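Workshop notebook, June
Bench: bindery corner, Sunday, from 9 a.m.

Subject: paste, again.

Picked up where the last entry left off, meaning with the Tarigan ledger lying open on the press boards and the spine refusing to have anything to do with the rest of the book. For whoever reads this without the last entry: half-leather account book, 697 numbered pages, two of them numbered 412, sewn on tapes, spine lined at some point with what I take to be brown parcel paper and a great deal of animal glue. The boards are fine. The leather is red rot all over and has been coming off on my cuffs for two weeks. I have started dressing to match it.

Job for the day was to get the old lining off so the spine can be rounded back to something like a spine. Plan was wheat paste poultice, as usual, under polyester film, then lift with the bone folder.

9:20. Cooked the paste. 1 part starch to 7 parts water by weight, soaked overnight (I did remember this time), then into the double boiler. Stirred for 18 minutes. It went translucent late and then all at once, as it does if you look away to find the sieve. Sieved twice. There was a skin on it by the time I found the second sieve, so call it sieved one and a half times.

Note on starch: this is the last of the Holevora bag. The new bag is from Lavness and is visibly coarser. I made a small test pot of each, same ratio, same pan. Holevora gives a smooth, slightly stringy paste that brushes out well. Lavness gives something you could hang a door with. It may settle down if soaked longer. I will try a full day. If it doesn't improve I suggest we keep it for boards and box work and stop pretending it is for paper repair.

10:05. First poultice on, top third of the spine. Paste laid on about as thick as butter on someone else's toast. Film over it, clock set for 15 minutes.

Peeled back at the bell. Paper lining came up nicely in strips. The glue under it did not. It had gone from brown glass to brown toffee and stopped there. Scraped what would scrape. Second application, another 15, and that shifted most of it. So the instructions on the wall card (one application, 20 minutes) are optimistic for this kind of glue. Two shorter ones are kinder to the folds. I watched the back folds the whole time for wicking and saw a faint tide line start at one section near the head. Put blotter in on both sides and it stopped there.

10:50. Middle third. Same again. Found printed waste under the parcel paper, part of a seed list by the look of it, with prices for onions. It is in a folder marked SPINE WASTE and it should stay with the book. I mention this on account of the last folder marked SPINE WASTE, which went out with the spine waste.

11:30. Tail third, and the bad patch. Somebody has been here before me with white glue. PVA, a long smear over the last tape, and it has done what PVA does, which is become part of the family. Paste does nothing to it. Warm water on a swab softened it enough to roll off in crumbs, very slowly, a square inch at a time. Spent the rest of the morning on an area the size of a playing card. Left a thin film where it was bonded right into the paper. Taking that off would take the paper with it and I would sooner explain the film.

Lunch, at the bench, which is against the rules, which I wrote.

1:15 p.m. Spine dry enough to look at honestly. Sewing is better than feared. Two kettle stitches gone at the tail, one tape broken clean through, the others sound. No need to pull and resew. I had half a quote drafted for resewing and have thrown it away with some regret.

Repair to the tape: new linen tape tucked behind the old, tacked with two stitches of 18/3 thread, waxed. Kettle stitches picked up with a curved needle. The first curved needle is now a straight needle. The second one behaved.

2:30. Rounding. Hammer, very light, book damp-ish and agreeable. It took the round on the first half and then slumped like a deck chair on the second. Back into the press with a rolled towel under the fore edge. Towel is not in any manual I own but it works better than the wooden former, which is the wrong radius for every book we have ever had.

3:10. Lined the spine with kozo, torn edge, using the Holevora paste let down with water to about the thickness of cream. Tamped with the stiff brush. Dries transparent over the PVA film, so that worry has largely gone away. Second lining of cotton muslin to go on once this is dry.

Leather: Verlow calf is here. Color is supposed to be "tan". It is orange. Next to the old leather it looks like a traffic cone at a funeral. I'll try a stain on an offcut before sending it back, and in any case the grain is lovely and it pares well, so I am inclined to forgive. Pared one corner to see. Knife wants stropping, has wanted stropping since spring.

Supplies, before I forget:
– Starch: see above. Order Holevora next time even if it costs more.
– Polyester film: half a roll.
– Blotter: low. We go through it quicker in damp weather.
– Linen thread 18/3: one full card, one card of knots.
– Wipes for hands and bench: the pure water kind. Dry your hands after, before touching leather.
– Labels: the 2,000 we ordered came in one continuous roll with no perforations. Scissors are on the hook.

Questions for the next person at this bench:
Do we record the second page 412 as 412a or leave it alone? I have left it alone.
Is the nipping press meant to squeak on the way up as well as down?

4:40. Book in the press, spine out, light pressure, blotter changed once. Change it again first thing. Don't tighten it. I know it looks loose.

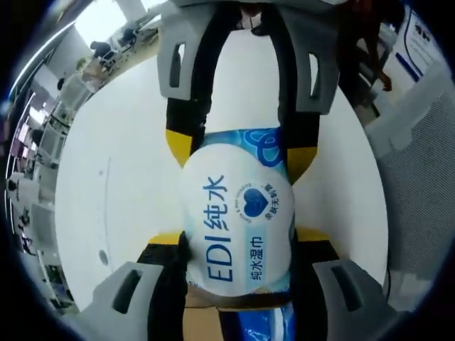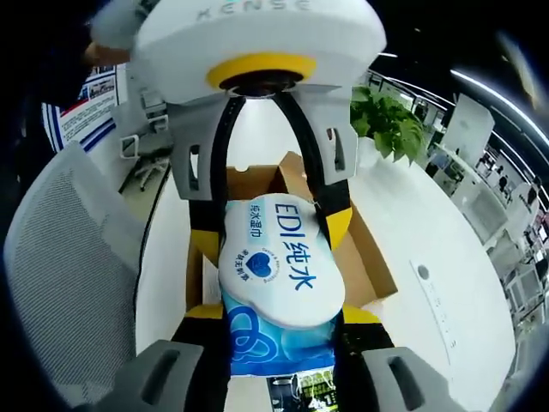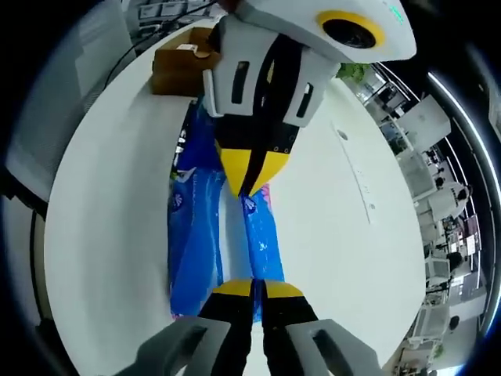
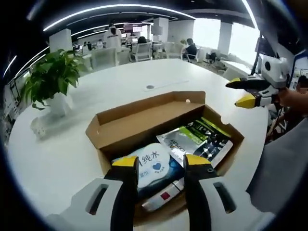

Wipes on the round white table in the first; in the last one, in the open box with a foil pouch.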